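The Tray Drawer, Emptied

Every June, Nektarios and I go through the Kolta shop's trays and decide which ones have earned another year. It takes 2 pots of coffee and one argument, usually over black plastic.
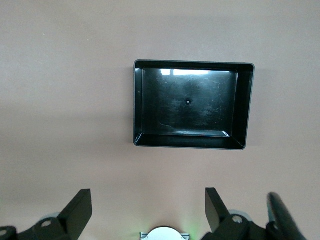 Black tray, sloping sides, scuffs on the floor. Still shiny where it counts.

Sølve Magnusson voted to retire it. He was outvoted, and it goes back to holding screws. The Alexiou shelf is next, once someone finds the key.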